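Kitchen Table Robotics: Workshop Tips From the Lilness Club
Posted August 2025
Filed under: Clubs and Classes, Workshop

These started as notes taped inside the lid of the parts bin. Solange Melnyk typed them up after the July session and the rest of us added to them. They're for students joining the pretend-kitchen project, and for parents who get asked to help at the bench.

Setting up the table

Use a dark, matte surface. We tried a white tabletop first and the toy plates were very hard for the camera to pick out. Any plain dark cloth or board will do if it lies flat. Tape the corners down if it's cloth.

Wipe the surface before you start. Lint and crumbs show up as specks, and the detection program will sometimes try to grab one. A damp microfiber cloth is enough. Let it dry completely before you put the arm back over it.

Keep the overhead light on and close the blinds. Moving sunlight caused more missed grabs for us than anything in the code. If you see hard glare on a shiny toy, move the lamp before you touch the camera settings.

Mark your starting positions. Small bits of painter's tape under each object work fine, and they peel off clean. Write the object's name on the tape with a pencil. Marker bleeds through.

Picking your objects

Start with thick, light pieces that have straight sides. Flat food is harder. The fingers have to get under or around an edge, and there isn't much edge. Leave flat pieces for the third or fourth session, once the team can lift and place a block without dropping it.

Sticks and rods look easy and aren't. A smooth rod turns in the fingers if it's held off center, and a long one swings when the arm stops. Slow the arm down for the last part of the move. 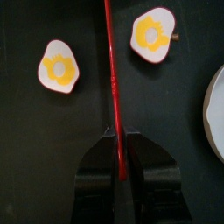
Grip near the end if the other end has to reach something, and grip at the middle if you're only carrying it. Close the fingers until they touch, then add a little more. Squeezing harder than that mostly pushes round things out sideways. Janelle Aquino's team put a strip of shelf liner on each finger and had a lot less slipping afterward – change the strips when they get dusty.

Leave space between objects. Two finger widths is a good rule at the start. You can crowd them later for practice.

Caring for the gripper

Turn the power off at the strip before you put your hand near the fingers. Do this every time, even to pick up one thing.

Clean the ridges on the fingers with a dry toothbrush. Don't use cooking spray, furniture polish or anything else oily anywhere near the table. We had a parent shine up the board with lemon polish, which was kind of her, and nothing would stay gripped for two sessions.

Check the finger screws at the start of each session and once more at the break. Snug is fine. Svitlana Marchuk keeps the right hex key on a string tied to the table leg, and we recommend doing the same.

Coil the cable loosely and clip it along the arm with some slack at each joint. If it pulls tight anywhere when the arm is stretched out, it's clipped wrong.

Recording your runs

Write down every try, including the ones that fail. Our team logged 349 tries in July, and the failed ones were the useful pages. Put down the object, the starting spot, the speed and what went wrong, in that order, so the sheets can be compared.

Save your video in a new folder each session and copy it to the club drive before you go home. The laptop fills up faster than you'd think. The recorder holds up to 2,000 clips and then stops saving without any warning.

Change one thing at a time. If you move the lamp and the speed together, you won't know which one helped.

For the Cloutier Cup

The kitchen round lasts 55 minutes, including setup. Practice setting up from a packed box with a timer running. Isabelle Sutherland's group lost a good part of theirs last year looking for a power adapter.

Bring your own surface. The tables at the hall are pale and shiny.

Pack one spare of each object. The judges let you swap a broken piece but you can't borrow from another team.

Label both ends of every cable. Use masking tape folded over like a flag.

Put the toys away by set, in zip bags, with the air pressed out. Small pieces go in first. If a bag is short, tell Solange Wong before the next session so she can look for a match – the older sets are hard to find now.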